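Visit to Wolonum, Tretow site

Got there at 9 in April rain and signed in. Jayanthi Palaniappan took our group through the house rules for recording with hand-held grippers. Small items such as rings and chains go on the table before the recording starts. Hands stay behind the grippers. Pads get wiped every 100 takes, and any take with a dropped piece is labelled, never deleted. The log was at 1792 when we looked.

Patterned cloths are allowed, provided the colour and pattern are noted on the sheet.

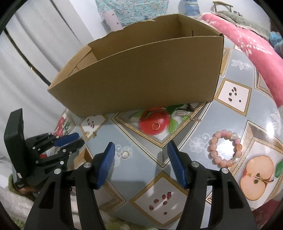
Gunhild Østergaard asked who signs off the sheets. Two people do, one of them from the Kadow office. Parking is behind the building.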